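Skanitz Display Hire: Customer Support
Ticket 203
Customer: Draltimham (harvest table, main hall)
Opened: March 7, 2018
Handled by: Milagros Gallardo
Status: Awaiting customer

Reported fault
The customer states that the produce set supplied from our Bornside store does not match the packing list. The list shows gourds and pumpkins only. Grapes were received in the same delivery. The customer asks whether these are chargeable and how they should be stored.

Checks made
The order was compared with the July stock list. The grapes are entered under a separate code, 2000, and were left off the printed sheet in error. No charge will be made. A corrected sheet has been sent to the Dumitrescu account address.

Advice given
Small gourds and pumpkins should be kept in the divided tray. The string on the grapes must not be cut or untied, as the bunch cannot be restrung on site. Dust may be removed with a dry cloth. Cleaning sprays are not to be used.

Outstanding
The customer is asked to confirm that the items shown correspond to those held, and to reply within 10 days. If no reply is received, the ticket will be closed.

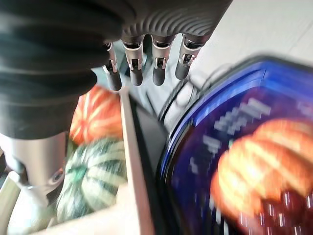
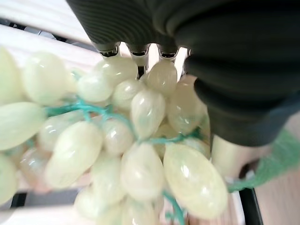

First picture: orange pumpkin and striped green and white squash. Second picture: artificial grapes with teal string.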